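My year of small coins, part two

So I promised an update on the Fenari thing, and a couple of you have emailed to ask if I lost my shirt. I didn't! I still own a shirt. I'm down 68 dollars, and I'll get to that.

For anyone new, Fenari is a little token that my friend Leandro Ocampo talked me into last year. You buy it through a wallet called Plukport, you lock it up for a few months, and you get a bit more of it back at the end. I put in 2,000 dollars, my bonus money, and I told myself I'd treat it like a very boring vacation I wasn't going on.

The first thing I learned is that I had not read the lockup terms. I thought I could pull out any time and just lose the extra. Nope. Once it's in, it's in, and there's a 7 day wait after you ask for it back (which felt like a month, because of course the price slid the whole time). Binta Odukoya warned me about this in the comments on part one, and Binta, I'm sorry, you were right and I was being cute.

At the best point my balance said 2,566. I took a screenshot and sent it to my sister. I should have sold right then, or at least half, but I was already spending it in my head on a new couch.

The second thing is taxes. Those little rewards count as income when they land, at least that's how Marta Hrytsenko explained it to me, and she does this for a living. I had been keeping no records at all. I spent a whole evening in March copying lines out of Plukport into a spreadsheet, with a bowl of cereal for dinner.

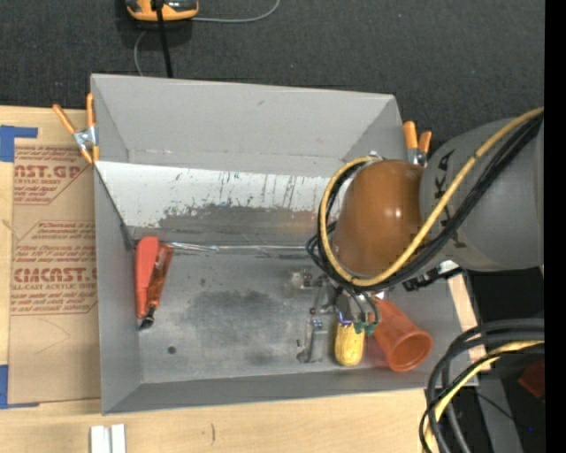

My written rules for the next round are short. I only put in what I can leave alone, I sell half if it goes up by a quarter, and I write down every reward the same night. Locked money should feel like that metal bin, with an orange-handled clamp on each side, and I should plan my rent as if it's staying put. Zulema Barrientos says I should also quit checking the price in bed, and I'm working on it.

I've got my eye on another one called Trurklow, but I'm reading the whole terms page first this time. All of it, even the gray part at the bottom. If any of you have used it, tell me how long the wait is to get your money out.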